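Best way to refinish a plank table without losing the color?

Effie Moncrieff
27 Feb 2022

I picked up an old kitchen table for $80 and I love it already! The top is real wood, lots of boards, but the finish is tired and a glass leaves a ring if you look away for a minute. I want to keep the warm brown. Do I have to sand the whole thing back?
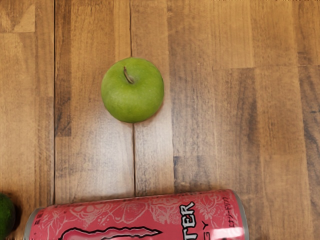
I have a random orbit sander and a free weekend, and I'd rather use oil than anything shiny. We eat at it every day, so it has to be food safe once it's dry.

Fiven

Great project, you'll have a blast! Wash it with mild soap first and let it dry overnight. Then sand with 80 grit only where the old finish is flaking, and go over everything up to 300. Wipe on a thin coat of oil, wait 40 minutes, buff off the extra. I did mine in May with 2 coats and it still looks wonderful.
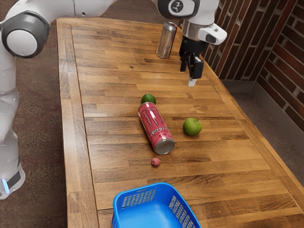
Grain direction matters more than people think. Keep your hand sanding along the boards, even if they're short. On a top like this one, where the strips run crosswise inside a raised border, stop before you reach the border and do it separately (a folded piece of paper gets into the corner nicely).

Guthrie

just oil it. mine was fine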